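The jumpsuit came from Stonine, the little shop on the corner of McGrath Street, and I blame the lighting in there. Everybody looks like a film star in Stonine. I went in for tights (two pairs, black, for work) and came out with a mustard all-in-one by Jenia that cost me £74 and had a zip up the back that only a circus performer could reach.

"It's very you," said the girl on the till, who had known me for five minutes.

I wore it to my cousin's engagement do in April. My sister zipped me in, told me I looked like a very elegant banana, and off we went on the 414 to the Sterelitz Hotel, me standing the whole way so I wouldn't crease.
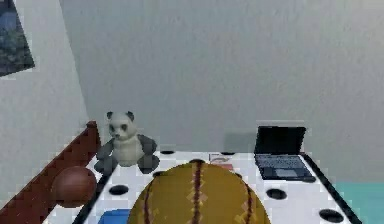 Black spots on white.

It was all going beautifully until the second glass of fizz. You can guess the rest, can't you? I shut myself in the ladies and reached over my shoulder, then under, then over again, and I got that zip down as far as my shoulder blades and not an inch further. I could hear them starting the speeches! 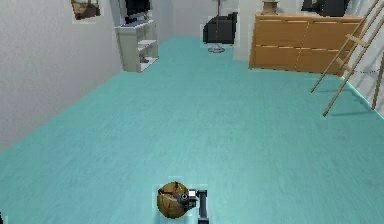 So I did what any grown woman would do and rang my mum, who was sitting at table five with her phone switched off. In the end a bridesmaid from the wedding next door came in, all peach satin and hairspray, and turned me round by the shoulders without a word.

"Jenia?" she said, tugging. "I've got the green one."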